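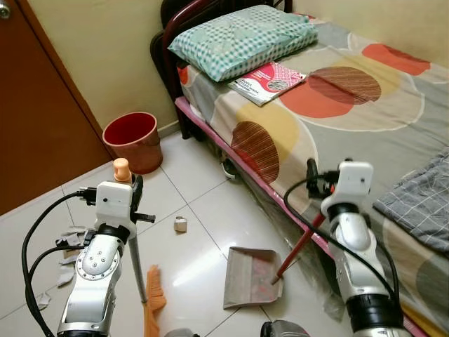

How to free up storage on an Android phone before you move to a new one

Phones slow down when the storage is nearly full, and a transfer to a new phone takes a lot longer if you drag years of clutter along with it. The steps below work on most phones running Android 8 or later. Menu names differ a little from one maker to the next, so look for the closest match.

Step 1. Check where the space went

Open Settings and tap Storage. Wait for the bar to finish loading, then look at the breakdown by type. On my old phone the storage was 94 percent full, and most of that was photos and one messaging app. Write down the number so you can compare it later.

Step 2. Back up photos and videos

Open the photo app you use for backup and check the date of the last upload. If it is more than a day old, plug the phone in, connect to Wi-Fi and leave the app open until it says the backup is complete. Open a few recent photos in a browser on a computer to make sure they are there at full size. Only then use the option to remove the local copies.

If you would rather keep them on a computer, connect the phone by USB, pull down the notification shade and change the USB setting to file transfer. Copy the DCIM folder. Copying in batches of 500 files is slower but less likely to stall.

Step 3. Clean out the messaging apps

This is the one people skip. Most chat apps save every picture and voice message they receive. Open the app's own settings, find its storage page and sort chats by size. Delete the large videos first. You can do this without losing the text of the conversation. 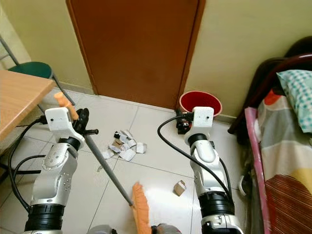
Chrysoula Tzanetos wrote in to say that clearing the chat media did nothing on her phone until she emptied the trash in the file manager as well. Deleted files can sit there for weeks on some models, so check it before you go on.

Step 4. Clear caches and remove unused apps

Go to Settings, then Apps, and sort by size if your phone allows it. Tap an app, then Storage, then Clear cache. Do not tap Clear data unless you are happy to sign in again and lose anything the app keeps only on the phone — game progress and offline notes are the usual losses.

Uninstall whatever you have not opened since July. Paid apps can be downloaded again from the same account at no charge. I removed 19 apps and have put two back.

Step 5. Look through Downloads

Open the file manager and go to Downloads. Old PDFs, installers and duplicate boarding passes pile up in there. Sort by size, keep what you need and delete the rest.

Step 6. Restart and check again

Restart the phone, open Storage and compare the figure with the one you wrote down. If a category called Other or System is still very large, install any pending system update and look again.
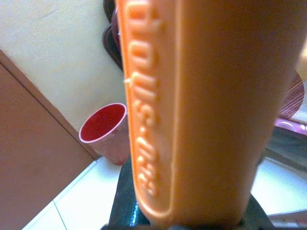

Last updated November 27, 2019

Once the numbers look right, charge both phones and start the transfer over Wi-Fi or with a cable. Keep the old phone for a week or two before you reset it. Two-factor codes do not always move over with everything else, so open the authenticator app on the new phone and try one login first.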